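22 February 2024

Second letter from Allville Water this year. The one in January said our meter had been "estimated" and the bill was $122. Fine, I paid it. Today's says $197 for the same two months, corrected, with a leaflet about leaks. I don't have a leak. I turned everything off before bed and read the meter, then read it again at 8 this morning, and the number hadn't moved.

Called them and got the menu, then a man who told me usage often goes up in cold weather. Does it? I wash the same dishes in winter that I wash in July. He offered me a smart meter made by Erkari, free, which makes me wonder who's paying for it.
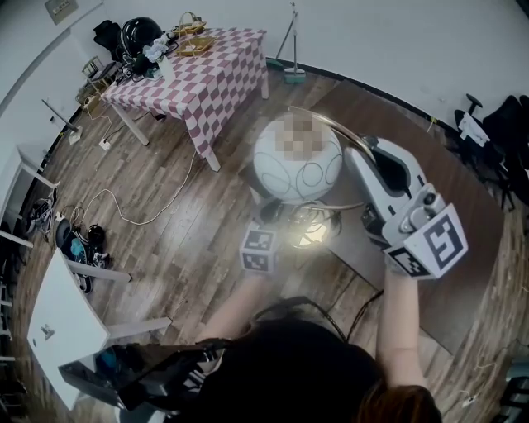
My neighbor has had one since the fall and swears by it. She also swore by the magnetic thing you clamp on the pipe to soften the water, so I'll wait. Her bill went down, she says, but her son moved out the same month and I'd put my money on him and his showers.

Wrote down tonight's reading on the back of the envelope. Will do it again every night until the next bill comes. Still have to call about the gutters.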